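Korcombe Workshop Resources
Tips for a Home Office and Small Studio

Keeping a Web Business Running from a Spare Room

Many people who design websites or manage online marketing for clients work from a spare bedroom, a converted garage or one end of a workshop. The guidance below was prepared by the Korcombe office for members who have recently moved their work home. It covers furniture, wiring, cleaning and storage. Members who rent should read their lease before drilling into walls or adding outlets.

Choosing and placing the desk

A desk for two monitors should be deep enough to keep the screens at arm's length. Measure the room before ordering, including the swing of the door and any closet doors. Place the desk so that the window is to one side. A window behind the monitor makes the eyes work harder, and a window behind the chair puts glare on the screen.

Check the height with the chair already adjusted. The feet should rest flat and the forearms should be level with the desktop. If the desk is too high and cannot be lowered, raise the chair and use a footrest. A sturdy box covered with a piece of carpet will serve until a proper footrest can be bought.

Cables and power

Label both ends of every cable. A strip of masking tape folded over on itself and marked with a fine pen is sufficient. Members who have replaced a router on the morning of a client launch will understand the value of this small task.

Mount the power strip on the underside of the desk with screws, following the directions supplied by the maker. Do not plug one power strip into another. Space heaters and laser printers should each be plugged directly into a wall outlet.

Leave some slack in any cable that runs to a desk that goes up and down. Raise the desk to its full height before tying anything in place. Hook-and-loop ties are preferred – plastic zip ties have to be cut each time a device is added.

Cleaning keyboards and screens

Shut down the computer and unplug the keyboard. Turn the keyboard over and tap it gently, then use short bursts of compressed air between the rows. Wipe the keys with a cloth that has been slightly dampened with water and a little dish soap. Let the keyboard dry fully before plugging it in again.

Screens should be wiped with a dry microfiber cloth. If marks remain, dampen the cloth with plain water and wipe again. Never spray liquid onto the screen itself. Paper towels and glass cleaner can both damage the coating.

Fans and vents collect dust faster in a room that is also used for sanding, sewing or pets. Vacuum the floor around a desktop computer every week in such a room, and keep the case off the carpet.

Paper, drives and records

Client contracts, tax papers and domain renewal notices should be kept in one drawer, in folders labeled by client name. Write the renewal date on the outside of each folder. Crisanto Calimlim, who maintains the records for the Korcombe office, recommends going through the drawer each March and shredding whatever is no longer required. Members should confirm with their own tax preparer how long a given record must be kept.

Backup drives should be stored in a closed box away from windows and heating vents. Keep one drive outside the home. A drive that sits beside the computer it protects can be lost in the same fire or burst pipe.

Passwords should not be kept on notes stuck to the monitor, even in a private home. Visitors, repair workers and video calls all bring other eyes into the room.

Caring for a wooden work surface

Wooden tabletops suit a small studio well, whether used for a keyboard, a printer or packing client samples. Dust the surface with a soft cloth and wipe up spills at once. Coffee left under a mug will mark most finishes within the hour.

For an oiled top, apply a thin coat of the oil named by the maker, working with the grain. Leave it for the time given on the can, wipe off the excess and let the top cure before putting anything back. Rags used with drying oils such as linseed can catch fire without a flame. Lay them flat outdoors until they are dry and stiff, and dispose of them as local rules direct.

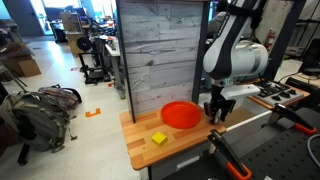

A butcher-block top with rounded front corners.

Small scratches in an oiled top can be sanded lightly by hand and oiled again. Varnished tops are a different matter and should be tested first in a spot that does not show. Keep a wooden top away from radiators, and use a felt pad under any device that has hard feet.

Lighting for work and calls

Use one lamp for the desk and a second for the rest of the room. For video calls, place the lamp behind the camera and slightly above eye level. Turn off any bright lamp behind the chair. A plain shade or a sheet of white fabric hung well clear of the bulb will soften a harsh light.

Closing the room for the night

Save open work, check that the day's backup has finished and switch off the lamps. Heaters should be unplugged. Empty the trash if it holds food wrappers, and take cups back to the kitchen. Members who share the room with family should lock the computer before leaving it, including for short breaks.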